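Chapter 4
Visiting Day: What a Demonstration Shows

Every engineer sooner or later hosts an open day, and every open day has a schedule that is dead by ten in the morning. When Hamdia Kassa opened the Rikavari workshop at Inthorpe last December, she had planned 3 talks and a tour. The visitors wanted to stand near the robots and ask when lunch was.

This chapter follows that visit. We will look at how a task gets chosen for an audience, how far back the audience should stand, and why Rozália Tóth, who ran the floor, refused to let anyone clap until an arm had stopped moving -- a rule she applied to her own director.

As you read, keep two lists: what the hosts claimed, and what a visitor could check by eye.

Robot arms at Inthorpe, among the shelving and at the yellow table.

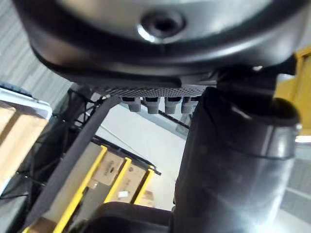
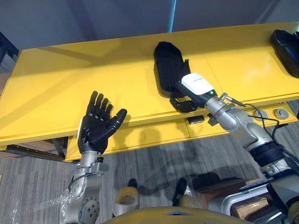 4.1 Choosing a Task

A good demonstration task is dull enough to repeat and odd enough to watch. Kassa's first choice was neither.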